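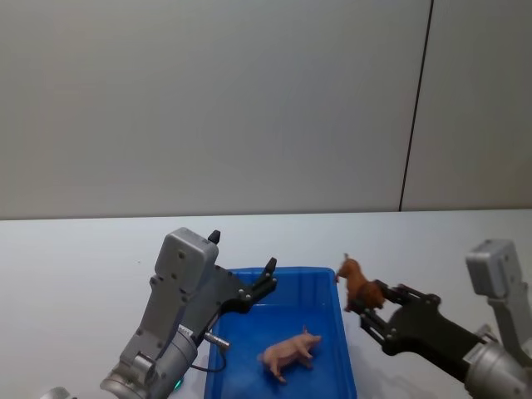
Toy sort-out, Carnley hall, finally done. Two days of it, started Saturday with the farm animals and finished Sun 23 September with the jigsaws, which I never want to see again. Everything gets a turn in a tray so we can check it over before it goes back out on loan. The little pink pig in the blue tray is from the Drestenside farm set, the one that went out in April and came back in three carrier bags. Pig fine. Fence panels not so fine.

Some notes while I remember –

Farm sets. 4 complete now, boxed and labelled. The Lodhi Road box is still short of a sheep, please look down the back of sofas.

Jigsaws. The 200 piece harbour one has 197. Going out anyway with a note on the lid. The 400 piece steam train is all there, I did it on the kitchen table to be sure and it took all evening.

Trays. Blue ones are for animals and people, please dont put pens in them. They wipe clean with a damp cloth, no need for the strong stuff.

Wermont playgroup boxes are by the door, ready to collect. Bring a car, they're heavier than they look – the bricks mostly.

More pictures when I get the rest off my phone. Dolls house next, and the dressing up rail if theres time.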